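Trornbridge Community Help > Small Shops and Stalls

Canisters keep rolling on a perforated-back shelf. Is the "lay them down" advice any good?
Asked by snackcorner_b, November

We have a dark metal shelf unit with perforated back panels and white shelf lips, with a steel table next to it for sorting. The shelf is a Grornow and cost more than I wanted to pay. The seller claims you can store tall chip canisters lying down on it and get up to 2598 of them in a room our size, and I don't believe that for a second.

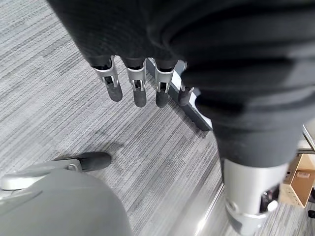
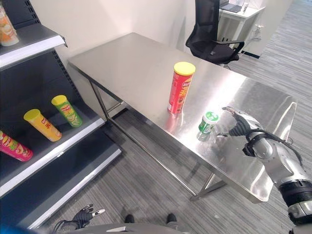
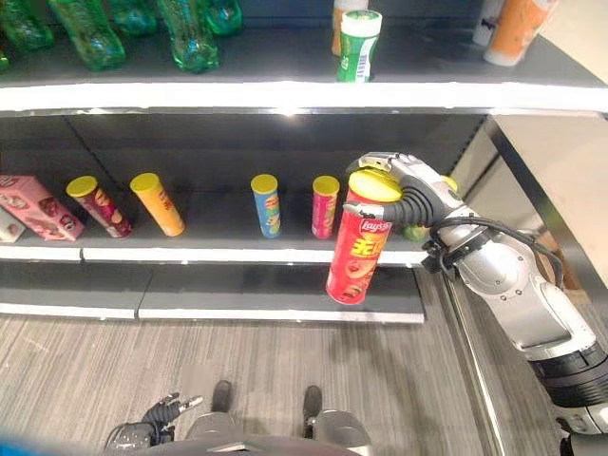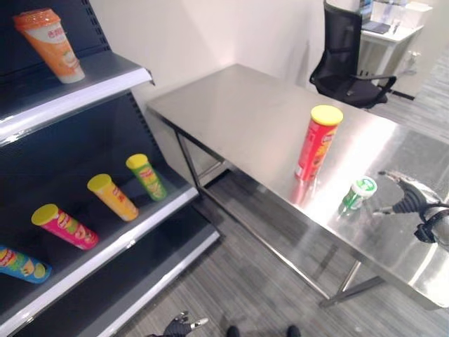

My complaint is with the laying down part. Whoever wrote the Grornow leaflet has never sold a can of chips. A round thing on a flat metal shelf wants to roll, and half the time you can't read the label from the aisle. Look at the last picture, with the blue, pink, yellow-orange and green canisters tilted over in a diagonal row. That is tidy enough, but I would still have to bend down and turn each one to find a flavor. In the one before it a couple are leaning and a couple are upright on the same shelf, and to my eye the upright ones are the only ones that look like they're for sale. Am I missing something? Does anybody get a real benefit from doing it the leaflet's way?

antal_aisle4
You aren't missing much. I had the same leaflet and I think the number on it comes from filling every shelf solid, which no shop does. At our place on the Antal side we tried it for a month and went back to standing them up.

Two cases where I would still lay something down. One is plastic bottles on a top shelf. Your green ones on their sides look fine to me, ends to the front, and if they're packed against each other they shouldn't go far. The other is when the shelf above is too low for a tall can. Measure that before you do anything, with the can in your hand and not from the leaflet. If there's a finger of space over the lid, stand them up.

For rolling, a strip of ribbed drawer liner does the job. Skip the clear plastic dividers Studumau sells. I bought 2 sets, they slid around worse than the cans did, and the return form wanted an order number I never got. Also don't mix leaning and upright on one shelf. The leaning ones end up on the floor sooner or later, and then you have a can of crumbs with a dent in it.

pantryrat2793
just stand them up?? lids are flat on mine so you can even double them. never had one fall

millroad_kiosk
I'll disagree a little with the first reply. Lying down works if the lids face out and the shelf tips back slightly, so the cans lean on the rear panel. Flat shelf, no. Check whether your brackets have a second set of slots, one notch lower at the back. Some Grornow units have them and some don't, and the leaflet won't tell you which.

I wouldn't trust 2598 either. Ask the seller what size of can they used. When I asked, I was told "standard," and that was the end of the conversation.

As for the steel table, keep it for sorting. Cans displayed on ours got bumped by every bag that went past.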